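**Sowa hand gripper: we are looking for home testers in Saltport and Stoven**

Ravside is a small company and we make one product, the Sowa kit. It is a pair of hand-held grippers which a person uses for ordinary housework, while the cameras on them record how the work is done. Our customers teach robots from these recordings. Before we sell the second version of the kit, we want to have it tested by people who did not build it and who will tell us frankly what is wrong with it.

We are looking for 40 testers. You do not need any technical knowledge. It is more useful for us if you fold clothes every week and have strong opinions about how it should be done.

## What you will do

You will receive the kit for four weeks and do a fixed list of tasks with it in your own bedroom or living room. Most of them are with cloth, as cloth is what our customers ask for most often:

- Picking up socks, knitwear and other small clothes, and putting them in one place. Please take the fabric between the yellow fingers and close them slowly. Thick ribbed material needs more patience than a T-shirt.

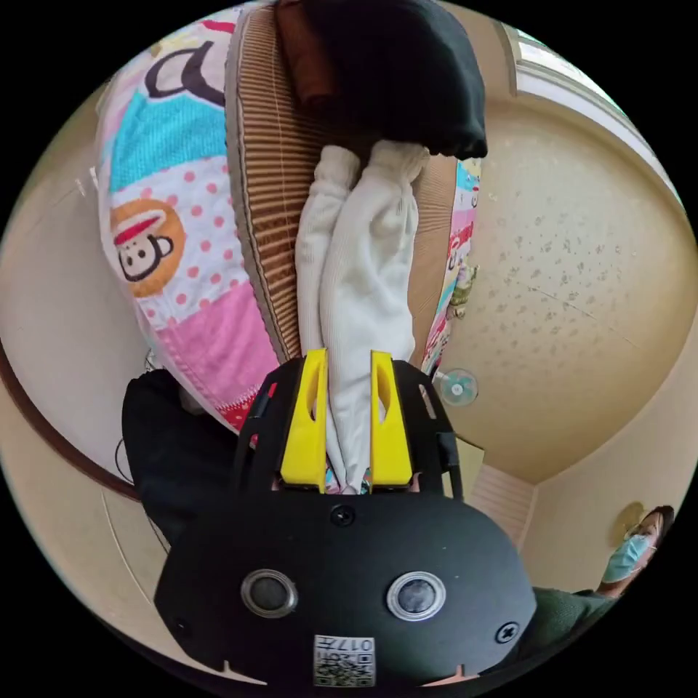 - Making a bed: blanket, quilt and pillows, in any order you like.
- Folding towels and trousers on a flat surface.
- Emptying a bag and sorting what was in it.

One session takes 2 hours, with a break when you want one. After every session you fill in a short form on paper. We ask about your wrist, your thumb and your mood, and there is a large space for complaints. The first testers used this space very well, and the new handle is different thanks to them.

## Who can apply

You should be over 18, live in Saltport or Stoven, and be free for one session each week until the end of June. Left-handed people are very welcome, we had too few of them last time. If you have had an injury of the hand or the wrist, please write to us first and we will talk about it.

Some tasks are planned for two people in the same room, so it is good if a relative or a flatmate wants to take part too. Each person signs the consent form and each person is paid. A bedroom is enough space for this, but a large blanket moves fast and you should agree who takes which side of the bed.

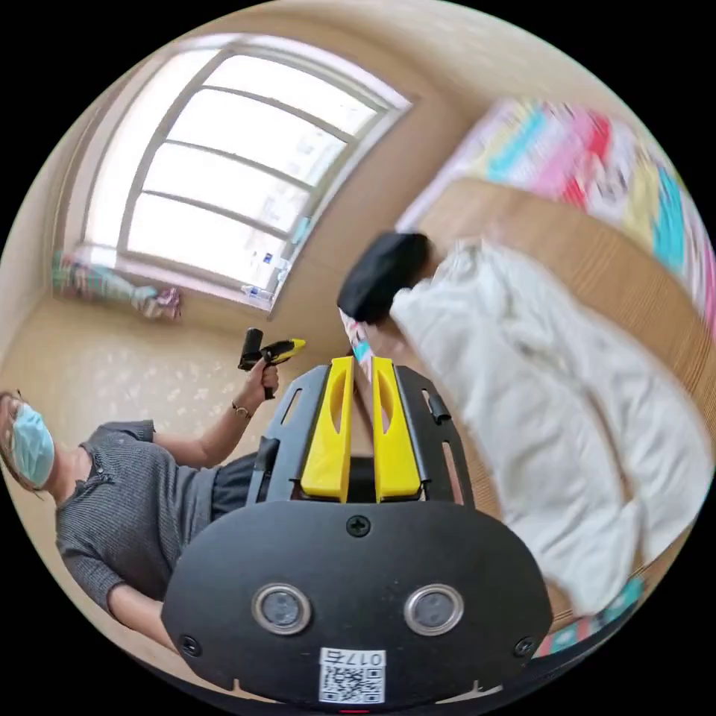 Please also think about what you have in the room before you say yes. The lenses are very wide and they record walls, windows and the people near you. You may put away anything that you do not want to be recorded, and you can ask us to delete a session without giving a reason. We keep this promise also after the test is finished.

## What you get

We pay 604 for the full four weeks, in the local currency, by bank transfer. If you stop earlier, we pay for the sessions which you have done. The kit is delivered to your door and collected again, and you pay nothing if it breaks during normal use. Three testers from the first round now work for us part time, but we can't promise this to everybody.

## How to apply

Write a few sentences about yourself and your home to Wiesława Walczak, who is responsible for the test. Tell her which hand you use and which days suit you. For questions about the kit itself – weight, charging, the size of the fingers – please ask for Elibariki Mwakalinga. Both can be reached at the Ravside office in Saltport, and the door is open for visitors every Friday from 14:00 if you would like to hold a gripper before you decide.

We answer every letter, also when the answer is no.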